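Progress report to the funder, third reporting period
Project: Gasley Reception and Residence Advice Service
Period covered: October to March

## 1. Summary

The service gives legal information and casework support to people in the asylum procedure who are housed in Gasley or who report to the Gasley registration office. It also supports people with recognized status who are applying for family reunification or a first residence card. The grant pays for two caseworkers, a half-time legal supervisor, interpreting, and part of the rent at the Bisgaard Street office.

The period was dominated by a change in how the registration office schedules first appointments. Since January, first appointments are issued by text message with short notice, and the walk-in line on Monday has been closed. Most of the variance against the work plan follows from this change. Spending is within budget except for interpreting, where we request a transfer between lines (section 6).

## 2. Casework

We opened 364 new files in the period. The largest group was first asylum applications, followed by residence card renewals and family reunification. Appeals were a small share of new files but took more hours per file than any other category.

Of the new files, 127 were opened after a missed or rescheduled appointment. Under the old system a missed appointment could be repaired at the walk-in desk on the same morning. Under the new one, the applicant has to file a written request and wait for a new text message. During the wait the applicant holds no valid proof of registration, and this affects access to the housing allowance and to non-emergency health care.

Caseworkers now do the following for every client who has not yet registered:

- confirm that the phone number on file with the office is the one the client is using
- keep a second contact number, with the client's written consent
- print the appointment message and place a copy in the file
- send the written request on the same day if an appointment is missed

The printed message has been accepted as evidence of a scheduled appointment by the housing office in most cases. It has not been accepted by the regional health insurer, and we have raised this in writing. No reply had been received by the end of the period.

## 3. Transfer cases

A transfer case is one in which another country is considered responsible for examining the application. These files have short deadlines and depend on documents held abroad. We had expected few of them and staffed for that. Intake was higher than planned from November on, mainly among people who had been fingerprinted elsewhere and then moved to join relatives.

Two recurring problems were found in the files:

1. Family links were not recorded at the first interview. In several files the interview record had no entry at all under relatives, although the client reported mentioning them. We now prepare a one-page family statement before the interview and ask that it be attached to the record.
2. Transfer decisions were served at old addresses. Clients who had been moved between reception sites did not receive the decision in time to appeal. Requests to reopen the deadline were granted in some files and refused in others, with no clear pattern in the reasoning.

The legal supervisor has written a short note on the second problem and shared it with the bar association's asylum section. We will report on any court decisions in the next period.

## 4. Information sessions

Group sessions were held at the Ornovow reception site and at the Bisgaard Street office. The work plan called for one session per month at each location. Ornovow met this target. Bisgaard Street did not – the meeting room was closed for heating repairs during February, and that session was dropped.

Attendance at Ornovow was highest when the session was held at 5 p.m., after the language classes. Sessions will stay at that time. Topics covered were the interview, the right to an interpreter, changes of address, and the conditions for a work permit.

Printed leaflets were revised to match the new appointment rules. We distributed 1702 leaflets in the period. The older version has been withdrawn from both sites, and partner organizations have been asked to discard remaining copies.

## 5. Residence, work and daily living

This component is for people who have received status and must leave reception housing. Support consists of help with rental applications, a deposit letter, and a short orientation on household matters such as utility contracts, waste sorting and kitchen safety. The orientation was added at the request of the Ornovow site management.

Rental applications remain the main obstacle. Landlords commonly ask for a residence card valid for at least a year from the date of signing, and cards are being issued late. We have drafted a standard letter that explains the legal effect of the status decision while the card is pending. Early results are mixed – larger letting agencies accept the letter, private owners often do not.
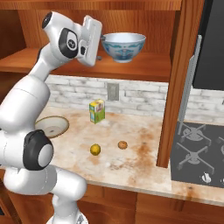

## 6. Budget and deviations

Staff costs are on plan. Rent is slightly under plan because of a credit for the February closure. Interpreting is over plan for two reasons: more transfer cases, and more short-notice bookings, which are charged at a higher rate.

We ask the funder to approve a transfer from the travel line to the interpreting line. The travel line is underspent and is not expected to recover, as most hearings in transfer cases were held by video. The total grant amount would not change.

The Dadent case management system was introduced in December. Moving the old files took some 4 weeks longer than planned, and for part of that time caseworkers kept records in both systems. The data in this report come from Dadent only, after duplicate files were removed. Figures for October and November may be corrected slightly in the final report.

## 7. Risks

- The registration office has announced a further change to the appointment system, with no details so far.
- The lease on the Bisgaard Street office ends within the next period. Renewal terms have been requested.
- One caseworker post becomes vacant in May. Recruitment has started.

## 8. Work planned for the next period

- Continue casework at the current intake level, with one caseworker assigned mainly to transfer files.
- Hold monthly sessions at both locations and make up the missed February session.
- Follow up with the health insurer on proof of registration.
- Translate the family statement form into two more languages.
- Submit the financial statement together with the next narrative report.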